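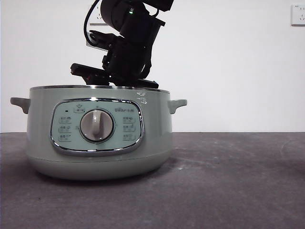 Corina Ammann wrote to ask whether dried beans must be soaked overnight, as her mother had always insisted. I am grateful for the question, and my position has changed since May.

Small beans do not require it. I have prepared 200 grams of black beans without soaking on many occasions, and the skins held well. Chickpeas are another matter -- I continue to soak them for 16 hours, with one change of water.

Age matters more than is commonly supposed. A bag bought at the Vultmont market last spring remained firm after 2 hours of simmering, and I have not bought from that stall again. Readers are asked to note the packing date before purchase.

Lentils will be addressed separately.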